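4.2 Placing the board and the shape blocks

1. Wipe the maple board with a dry cloth. Do not use water, the strips can swell at the seams.

2. Lay the board flat on the perforated table and press each corner with one hand. If the board rocks, turn it over and try again.

3. Put the blocks together near the left side of the board. Place one block alone near the far edge – for the first exercise we take the yellow octagonal one.

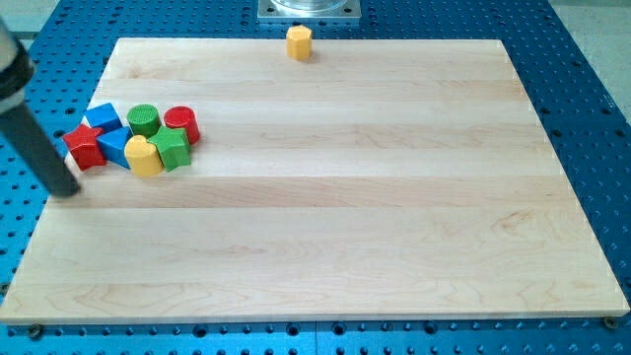 4. Leave the rest of the surface free. The blocks should travel on the wood only, so please keep them at least 16 mm from every edge.

Note: The Kotov block set is sold separately from the Bresgate board.

Caution: Do not load the board with more than 3,000 g. Heavy objects leave marks in maple, and these marks can not be sanded out completely.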